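Planning for Equipment Before the Quotes Arrive: An Interview with Ruoxi Ding

Wednesday, September 10, 2025

The Skoltov Institute's household manipulation program enters its second budget year with a revised equipment plan. Ruoxi Ding, who manages purchasing for the program, spoke with the Institute's newsletter about how the plan was drawn up and what it is expected to cover.

The first plan, approved in June of last year, was built around arms. Hands were entered as accessories on the same line, with no separate allowance for repair. Ms. Ding described this as the principal error. "We treated the hand as something that came with the arm," she said. "A hand has its own service life, its own spare parts and its own delivery time. The budget has to show that."

Under the revised plan, multi-fingered hands have a line of their own, and cables, connectors and wrist fasteners are purchased as stock. Minor parts may be ordered directly by the laboratory up to a limit of $250 per order. Anything above that amount continues to require a second signature.

Garment work was given particular weight when the new figures were prepared. The tasks include placing a shirt on a hanger on top of a made bed, with ordinary bedding left in place. Ms. Ding said that the choice of task has a direct bearing on what is bought. "Cloth gives way, and then it catches on something. If the fingers have to gather a collar without pulling the hanger out of it, you are asking for a different hand from the one you would buy for boxes."
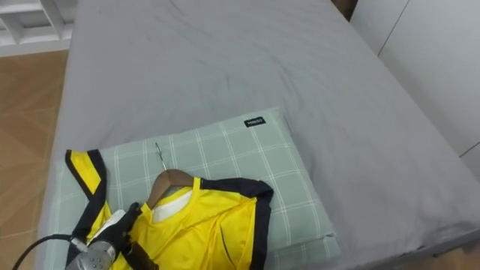 Garment handling on a bed: the hand grips a yellow jersey beside the collar, with a wooden hanger set inside the neck opening.

The program considered proposals from two suppliers, Wastard and Barros. Ms. Ding declined to discuss prices while the contract remains open, but she was willing to explain how the proposals were compared. Each supplier was asked to state the terms for replacing a single finger, the length of the warranty in operating hours, and the charge for a technician's visit. "The purchase price was on the first page of both documents," she said. "The answers to our other questions took five weeks to obtain."

Algirdas Butkienė, the laboratory's operations lead, contributed the usage estimates. He reported that garment sessions took up 408 hours of robot time in the first year, against 275 hours in the original forecast. The difference was absorbed by postponing other work. "We had planned for the time the arm was moving," Mr. Butkienė said. "We had not planned for setting out the clothes again between attempts, and the station is occupied during that time as well."

His estimates now include reset time as a separate entry. They also provide for household goods — sheets, pillows, hangers and clothing — which had previously been charged to general supplies. Mr. Butkienė asked that these be bought from ordinary stores and replaced as they wear.

A request for a second garment station, filed internally under the name Skurura, has been deferred to the next cycle. Ms. Ding said that floor space and electrical work would have to be priced before the request could be considered again. She also intends to ask whether the existing station could be scheduled in the evening, subject to staffing.

Asked what she would recommend to other departments preparing a first request, Ms. Ding referred to the form itself. "Write down the task before you write down the model number," she said. "Then ask the people who will run it how many hours they expect, and have them tell you what they left out."

Departments may obtain the revised request form from the purchasing office. Requests for the coming cycle should be accompanied by a usage estimate signed by the laboratory's operations lead.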